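검색어를 입력하세요 검색 블로그 내 검색 전체 글

종이 가계부로 돌아온 지 한 달, 이것저것 적어둠

2024년 3월 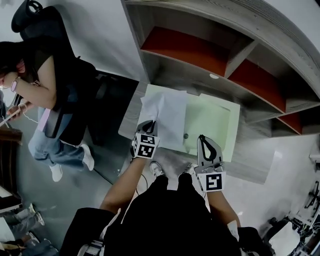 지난번 글에 달린 댓글 하나가 계속 머릿속에 남아 있었다. 가계부 앱 멀쩡히 잘 쓰다가 왜 굳이 손으로 적느냐고, 어차피 카드 내역은 자동으로 다 들어오는데 두 번 일하는 거 아니냐고 하셨다. 본인도 종이로 세 번 시도했다가 세 번 다 2주 만에 접었다는 말도 덧붙이셨고. 답글로 쓰다 보니 너무 길어져서 그냥 글을 하나 새로 판다.

일단 두 번 일하는 거 맞다. 맞는데, 나는 그 두 번째 일이 필요한 사람이었다. 앱을 쓴 지가 거의 4년인데 그동안 내가 한 일이라고는 월말에 동그란 그래프를 보고 "아 식비가 또..." 하고 닫은 것밖에 없다. 진짜로 그게 전부다ㅋㅋ 분류도 앱이 알아서 해주니까 편의점에서 산 건전지도 식비, 편의점에서 보낸 택배도 식비. 고치면 된다는 건 아는데 안 고쳤다. 4년을.

그러다 2월 초에 정기결제 목록을 한번 쭉 훑을 일이 있었는데(카드를 재발급받으면서) 거기서 내가 기억도 못 하는 구독이 세 개 나왔다. 하나는 Hodora라고 명상 소리 틀어주는 거였는데, 이걸 언제 깔았는지도 모르겠다. 빗소리 들으면서 자려고 했던 것 같긴 한데 나는 빗소리 들으면 화장실 가고 싶어지는 사람이다. 나머지 둘은 창피해서 안 적는다. 하여튼 그날 셋 다 해지하고 서랍에서 안 쓴 노트를 하나 꺼냈다.

노트는 Le Goff에서 나온 줄노트고 74매짜리다. 왜 74매인지는 모르겠고, 재작년인가 선물받은 걸 아깝다고 모셔만 뒀다. 줄 간격이 좀 넓어서 글씨 큰 사람한테 좋다. 대신 만년필은 번진다. 뒷장까지 비친다. 가계부 전용으로 나온 노트도 서점에서 몇 권 들춰봤는데 칸이 미리 다 나뉘어 있으니까 오히려 숨이 막히더라. '경조사비' 칸이 매주 있는 건 좀 무섭지 않나. 매주 경조사가 있으면 나는 파산이다.

적는 방식은 이렇다. 별거 없다. 날짜 쓰고, 쓴 돈 쓰고, 옆에 한마디. 이 한마디가 나한테는 제일 큰데, 예를 들면 "떡볶이 / 배 안 고팠음" 이런 식이다. "양말 세 켤레 / 집에 양말 많음"도 있고. 일주일 모아서 읽으면 내가 어떤 사람인지 너무 적나라하게 나와서 남한테는 못 보여준다. 앱에도 메모 칸이 있긴 했는데 거기다 이런 걸 적을 생각은 한 번도 안 들었다. 손에 펜이 있으면 뭐라도 끄적이게 되는 것 같다.

10원 단위는 안 적는다. 처음 사흘은 적었는데 합계가 안 맞으면 화가 나서 관뒀다. 100원 단위에서 대충 올린다. 회계하시는 분들이 보면 기절하시겠지만 내 돈이니까!

시간은 하루에 한 3분? 자기 전에 영수증이랑 카드 문자 보면서 적는다. 밀리면 망한다는 얘기를 하도 많이 들어서 겁먹었는데, 나는 중간에 나흘을 통째로 밀렸고 그냥 그 나흘은 한 줄로 퉁쳤다. "나흘치, 대략 많이 씀." 이렇게 써놓고 넘어갔더니 다음 날부터 또 적게 되더라. 댓글 주신 분도 2주 만에 접으셨다는 게 혹시 밀린 걸 다 메우려다 지치신 건 아닌지. 나는 예전에 영어 단어장을 그렇게 버렸다. 앞의 열 장만 새까맣고 뒤는 새하얀 단어장이 아직도 책장에 있다.

그래서 돈이 줄었느냐. 이게 다들 제일 궁금하실 텐데, 2월은 1월보다 덜 쓰긴 했다. 근데 2월은 날짜가 짧고, 1월에는 설 준비로 미리 사둔 것도 있어서 비교가 공평하지 않다. 한 달 가지고 효과 봤다고 하면 사기꾼 같고... 다만 줄어든 게 확실한 건 배달이다. 배달비를 따로 한 줄로 적기 시작하니까 그게 그렇게 아까울 수가 없다. 음식값에 묻혀 있을 때는 몰랐는데 따로 쓰면 완전히 다른 지출 같다. 요즘은 걸어서 갈 수 있는 데면 그냥 나가서 포장해 온다. 나가는 김에 붕어빵을 사 온다는 문제가 있긴 한데 붕어빵은 봄 되면 없어지니까 괜찮다.

반대로 늘어난 것도 있다. 커피. 적으면서 보니까 집 앞 Wendmont에서 마시는 커피 옆에는 꼬박꼬박 "좋았음"이라고 써 있는 거다. 오후에 창가 자리에 앉아서 책 읽다 오는 값인데, 이건 줄이지 말자 싶어서 오히려 마음 편하게 간다. 예전에는 갈 때마다 커피값부터 아껴야 한다는 죄책감이 있었다. 재테크 책들은 왜 그렇게 커피를 미워하는지 모르겠다. 참고로 거기 스콘은 평범하다. 당근케이크가 낫다.

고정비는 맨 뒷장에 따로 뺐다. 월세, 통신비, 보험, 교통비. 통신비는 Vesum이라는 알뜰 요금제로 옮길까 고민 중인데 약정이 어떻게 남았는지 아직 안 알아봤다. 이것도 한 달째 노트에 "알아보기"라고만 써 있다. 적는다고 다 하게 되는 건 아니다.

불편한 점도 적어야 공평하겠지. 검색이 안 된다. 치과를 마지막으로 간 게 언제였는지 찾으려고 몇 장을 넘기다가 생각해 보니 노트를 쓰기 전이었다. 통계도 없다. 월말에 계산기 두드려서 합계를 냈는데 세 번 두드려서 세 번 다 다른 숫자가 나왔고 가운데 숫자로 했다. 그리고 밖에서 적기가 애매하다. 노트가 커서 들고 다니질 못하니까 현금을 쓴 날은 까먹는다. 시장에서 산 시금치 같은 게 그렇게 사라진다. 그래서 작은 수첩을 하나 더 살까 하다가, 가계부 쓰려고 자꾸 문구를 사는 게 맞나 싶어서 일단 참는 중이다. 펜은 벌써 두 자루 샀다.

앱은 안 지웠다. 카드 내역 자동으로 들어오는 건 여전히 편하고, 노트에 빠뜨린 게 있으면 앱 보고 채운다. 그러니까 완전히 갈아탔다기보다 앱은 창고고 노트는 일기장 비슷한 걸로 굴러가고 있다. 혹시 종이로 또 도전하실 거면 새 노트 사지 마시고 집에 굴러다니는 걸로, 예쁘게 쓸 생각은 접고 해보시라고 권하고 싶다. 내 노트는 둘째 장부터 간장이 묻어 있다. 색깔 펜으로 분류하는 것도 첫 주에 포기했다. 빨간 펜이 어디 갔는지 아직도 못 찾았다.

다음 달에는 식비를 장보기랑 외식으로 나눠서 적어볼 생각이다. 냉동실 정리하고 나서 뭘 안 사도 되는지 목록도 붙여보고. 냉동실에서 언제 넣었는지 모를 떡이 한 봉지 나왔는데 이거 먹어도 되는지 아시는 분?

최근 글
냉동실 파먹기 첫째 주, 만두의 재발견
카드 재발급받다가 알게 된 정기결제의 세계
만년필 잉크 안 비치는 노트 찾습니다
동네 카페 당근케이크 비교 (개인 취향 주의)
책장 비우기, 단어장은 못 버렸다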